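Home | Interiors | Table | Archive

The Low Table, Set for Company

Kadir Sarıgül
6 November 2021

The glass coffee table has returned to favor in smaller living rooms, where a clear top leaves the carpet on view. Forberg, a furniture house in Narklow, recommends a curved top for rooms in which guests sit on more than one side. 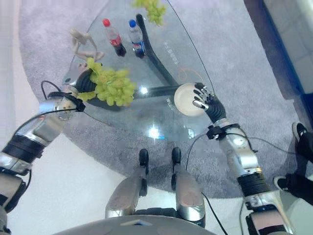

Refreshments should remain simple. Green grapes, a plain white plate and two bottles will serve most afternoon visits — a figurine may stay in place if it leaves room for the food.

Grapes should be rinsed, dried and kept on the stem until guests arrive. 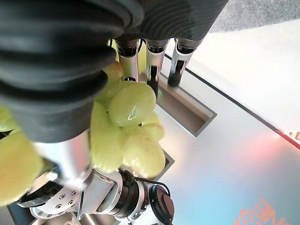
Large bunches may be divided with scissors into clusters of 11 or 12 grapes. A second plate is advisable for stems.

14 shares | 2 comments

Vik: We do the same, with a bowl for the stems.

Merico: Glass shows every fingerprint. I went back to oak in April.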